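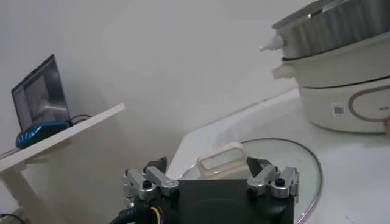
Fingers open, lid on the table, cooker behind it.

I've been meaning to write up our house rules for kitchen tasks for months, and this week I finally rewrote them from scratch, so you get the long version. If you don't care how people write task rules for a robot arm, skip this one. If you do, welcome, I have opinions!

Some background first. The project is called Undora, and the kitchen part of it is mostly pots, lids and things that pour. The old rules were a page and a half that I wrote in March, late in the evening, and they read like it. "Place objects sensibly" was one of them. I'd like to apologize to everyone who tried to follow that.

The rule I love most in the new set is the one on lids. A lid starts flat on the table, handle up, fully clear of the pot. We used to allow a lid leaning against the pot, which looks fine until you try to compare two runs. A leaning lid can be leaning a hundred ways. Flat is flat. It's a dull rule and it saved us so much arguing.

Then there's glass. Clear glass on a white table is a lovely hard case (you see the table straight through it, plus some gray reflections) and for a while we had people quietly swapping in a steel lid whenever things got tricky. The new rule says you may not swap an object in the middle of a set. If the set says glass, it's glass for all 20 runs, and if you hate it by run 6 you write that in the notes and keep going. I think the notes from the annoying sets are the best reading we have.

Next, the approach. Before closing on a loop handle, stop with the fingers open and the handle between them, and hold there for a moment. Check the gap on both sides. Then go. I fought against this pause because it felt slow, and I was wrong. Having one moment that every run shares makes the runs so much easier to line up afterward, and it gives whoever is operating a natural place to back out. Backing out is allowed, by the way! Rule 9 used to say "avoid aborted attempts" and I deleted it with great pleasure. An aborted attempt gets labeled as aborted and stays in the set.

Cables got their own section this time. Before each set, move the arm through its full reach by hand or at the slowest speed and watch the bundle near the gripper. Look at anything that bends. Any place where the thin wires show gets looked at twice, and if the covering has changed from the last check, you stop and write it down. I took the wording for this from our bench checklist at Vevach, where it had been working well for ages, and I only changed two words.

Heat: all lid and pot tasks are done cold and unplugged. No exceptions for demos, and especially no exceptions for demos. Somebody will always ask whether it could make actual soup. Maybe one day. That needs a different set of rules, and I'd want to write those slowly.

Logging is the part I'm still unsure about. Right now we save the start position, the object list, the result (done, dropped, aborted) and one free line of text. We have a bit over 1,000 runs from the old rules and only 400 of them have a result I'd trust, mostly down to "done" meaning different things to different people. For lids, "done" now means seated on the rim all the way round, gripper released and backed away. If it rocks when you tap the table, it's a drop. Harsh, I know.

Still open: whether a lid with a tall handle and a lid with a flat knob should share a task name. I say no. Changing the grip changes the task. The other camp says the goal is the same, so the name should be too, and I'll admit their file lists are tidier than mine.

If you keep rules like these for your own setup, please send them over, even the messy ones. I'm collecting pouring rules next.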